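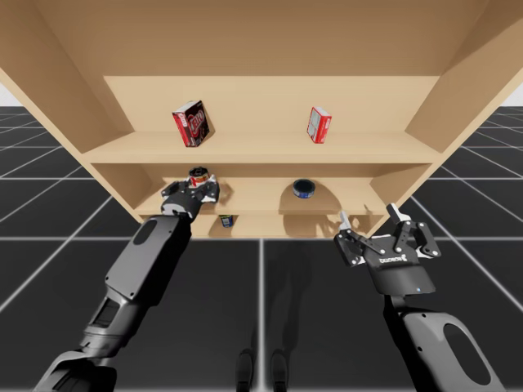 Figure 13.1 Two boxes on the upper board of a shelving unit.

Chapter 13
Where Does It All Go? Storing Food at Home

I grew up in Stutanstead, in a house where the pantry was bigger than my bedroom. My grandmother could walk in with the light off and come out with the barley. When I moved into my first flat I had one cupboard, no system, and (I'm a bit ashamed of this) 13 open packets of rice by October. So I've got a soft spot for this chapter!

We spent the last few chapters on buying and cooking. Now we get to the bit in between, when food just sits there. Dry goods seem as if they'll last forever, but light, warmth and moist air all get at them, and so do pantry moths. If you've ever opened a bag of flour and seen something flutter out, you'll know the feeling.

My old teacher, Pirjo Nieminen, had one rule she repeated every term: "Put the new one behind the old one." Shops call this stock rotation. At home it takes 2 minutes when you unpack the groceries, and I still forget it more often than I'd like.

Before you read on, go and look at your own shelves. Write down everything that's past its date, plus the colour, flavour or smell of anything you're unsure about. Keep the list handy – we'll use it in Section 13.2, where we work out what can be saved and what belongs in the compost.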